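Verent
Home | Talks | Resources | Contact

Speaker notes: Folding and parking manual wheelchairs at the bedside
Signe Zoëga, Friday, April 5, 2019

Slide 1. Scope: manual folding chairs with a fabric sling seat. Power chairs are covered by Kamol Duangkaew after the break.

Slide 2. The sling. Check rivets and stitching before folding. A torn rivet hole means the chair is tagged and pulled. Skovine ward: 34 chairs inspected, 8 tagged, all for sling wear.

Slide 3. Folding. Brakes on, footplates up. Lift the seat at its centre line, front and back. Do not pull on the armrests. To open, press down on the seat rails with flat hands, fingers clear of the tubes.

Slide 4. Parking. Lengthwise to the bed, clear of the bed casters and the cabinet door. Push handles stay reachable from the aisle. Leave this one up while taking questions on storage.
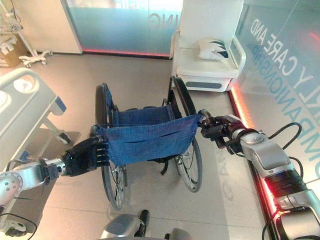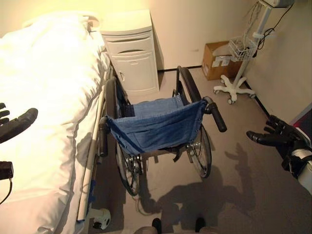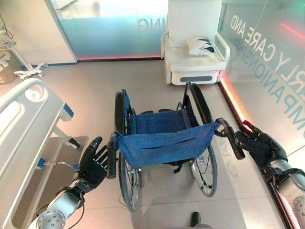
Slides 5 to 7: manual wheelchair, blue fabric seat, black push handles.

Slide 8. Questions. Handout is at the door.

3 comments | 8 shares
© Verent | Contact | Back to top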